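Play Food and Table Activities, Grenard Center
Progress report to the Erell Fund
Submitted 2025-10-07

Summary

The Erell Fund awarded the Grenard Center $1000 to replace the play food, bowls and table surfaces in the activity room. The first payment of $500 was received in April. As of this report we have spent $377 of it. The remainder is set aside for storage boxes and labels, which have been ordered and not yet delivered. We expect to ask for the second payment on the normal schedule.

Work completed

The old play food was sorted first. Most of it was cracked, had missing parts, or had peeling paint that could not be cleaned. We threw those pieces out. Pieces in good condition were washed and kept. Together with the new purchases, the collection now comes to 53 pieces, and each one is entered on the inventory sheet kept in the room. The sheet gives the type of piece, its color and the box it belongs in.

The bowls were replaced at the same time. The earlier set was a mix of sizes and some were too shallow, so round pieces rolled out when a bowl was moved. We asked for plain bowls in solid colors with no pattern inside.

The table surface was the other main item. The old top was a dark wood pattern and the brown and tan pieces were hard to pick out against it. The new one is plain white.

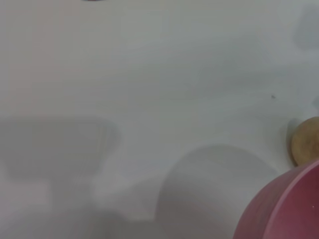
Pink bowl and a small tan play piece on the new white tabletop.

The top wipes down with a damp cloth. It does show streaks if the cloth is too wet, and we have changed the cleaning instructions to say so. It also has a slight shine. When the blinds are fully open in the afternoon there is some glare, and we have been keeping them half closed during sessions.

Activities

The basic activity is picking up one piece and placing it in a bowl. It is used at the start of a session and is short. Longer versions ask for sorting by color or by type, or for clearing the table and returning everything to its box. We wrote a one-page guide for each version and tested the wording at the Brolon site before printing. Brolon asked for larger type and fewer steps per page, and both changes were made.
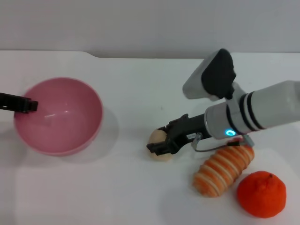
Layout of the table took more time than we had planned. In the first weeks everything was set out in the middle, and pieces were knocked off or pushed under the bowl. The guide now asks for the bowl on one side and the loose pieces on the other, with clear space between them. The pink bowl on the left and the small beige egg over to the right is the simplest arrangement of this kind. More pieces are added only after that one has been done a few times. The guide also says to keep the bowl away from the edge of the table.

The egg is used more than any other piece. It is small and smooth, and it does not stay put if it is nudged. This makes it a good test of whether a bowl is deep enough. The shallow bowls from the old set would have failed, and we have recommended to Brolon that they stop using theirs.

Problems and changes

One order from Gape arrived with the wrong bowls. They had a printed pattern and did not match the description we had given. Gape took them back and sent the right ones, but this set us back and the sorting activities started later than stated in the application. There was no extra cost. 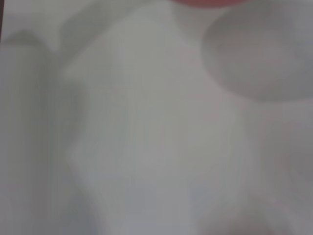

The boxes have been the slower part. The size we first chose has been discontinued, and the next size up does not fit the shelf. We changed the order to a lower box with a separate lid. Until the boxes come, the play food is being kept in the old bins with paper labels taped on. The labels come off when the bins are wiped, and pieces have been put back in the wrong place more than once. The inventory was checked again last week and nothing was missing.

We also found that the written guides were left in the office and not used. A copy is now kept at the table.

Next steps

Put the boxes and printed labels in place when they arrive, and retire the old bins.

Finish the guide for the clearing-up activity. A draft is with Brolon for comment.

Buy a second set of deep bowls, in two colors, from the second payment. We would like the sorting activity to run at both tables at once, and at present there are not enough bowls to do that.

Request to the Fund

The application listed a wall shelf. With the lower boxes the existing shelf is large enough, and we ask for approval to move that amount to the bowls. The total would not change. Receipts for purchases to date and a copy of the inventory sheet are attached.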